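Three-phase panel: are phase indicator lamps enough to tell me a phase has dropped?
Posted by Plomis, September

I look after a small joinery workshop with a three-phase supply. The main board feeds a dust extractor, a compressor, a spindle moulder and the lighting. Last month we lost one phase from the street side for most of a morning. The lights on one side of the shop went out, which is how we noticed, but the extractor had already been trying to run on two phases and its overload had tripped. The motor survived. The compressor motor did not, and the rewinding firm said the windings showed the usual single-phasing damage.

The electrician who is quoting for the repair has suggested one indicator lamp per phase on the board door. My questions are whether lamps on their own are a sensible answer, what colours they ought to be, and whether I should be asking for a digital meter as well. The board is in a corridor and people walk past it perhaps twice in a shift. I will not be doing any of the wiring myself. I only want to understand the quote before I sign it.

Stelios Economou
replied in September

Lamps are worth having and they are cheap, but they will not protect a motor. Take the three parts of your query separately.

What a lamp tells you. A phase lamp is normally connected between one phase and neutral through its own small fuse. If that phase is dead, the lamp should be dark. The trouble is that a running three-phase motor will generate a voltage back on to the missing phase, often high enough to keep an LED lamp lit at close to full brightness. So the lamp may look healthy for exactly as long as the motor is being damaged. Older filament lamps dimmed visibly under the same conditions. LEDs mostly do not. A dark lamp can also mean a failed lamp or a blown lamp fuse, so it should never be taken as proof that a circuit is dead. Prove dead with a proper tester every time.

What a meter tells you. A panel meter shows the voltages as figures, and that makes an imbalance far easier to spot. If two phases agree and the third is well down, something is wrong even though all the lamps are on. It also helps when you ring the network operator, as they will ask for readings.
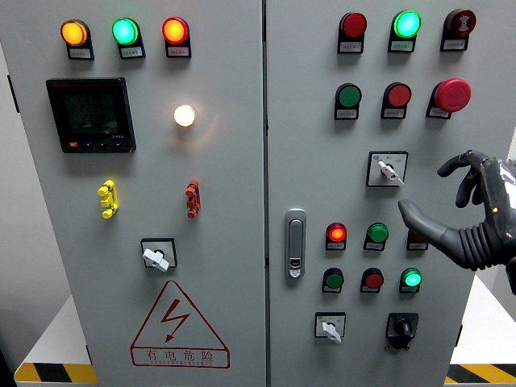
Colours and labels

There is no single answer here, as it depends on where you are and how old the installation is. In the UK the present phase colours are brown, black and grey, and you cannot have a black lamp, so many panel builders still use red, yellow and blue out of habit. Others fit three of the same colour and rely on the label. Machine control panels follow a different convention, where red means a fault or danger and green means normal, and mixing the two on one door causes confusion. Whatever is chosen, have every lamp engraved L1, L2, L3 or with its actual function, and have the same wording on the drawing kept inside the door.

What protects the motor

Ask for a phase failure relay with its contact wired into the contactor coil circuit of each motor. It should detect loss, reversal and imbalance. The imbalance function matters because of the generated voltage I described above; a relay that only looks for a missing phase can be fooled in the same way as the lamp. Set the trip delay at 3 seconds or so the relay will drop out on every brief dip. Make sure the motors do not restart by themselves when the supply returns, particularly the spindle moulder. Check too that each overload is a type with phase loss sensitivity and is set to the motor plate current. I have found plenty turned up to the top of the dial.

Vasa
replied in September

We had lamps for 8 years and I don't think anyone looked at them after the first week. Get the relay. If the board is in a corridor, ask for a sounder on the spare contact.

Ragab
replied in September

Agree with the relay, but is your compressor on a soft starter? Some of those already have phase loss detection built in and it is just switched off in the menu. Worth looking in the manual before paying for it twice. Also ask whether the lamps are taken from before or after the main switch. Ours are before it, so they stay on with the board isolated, and the label on the door says so.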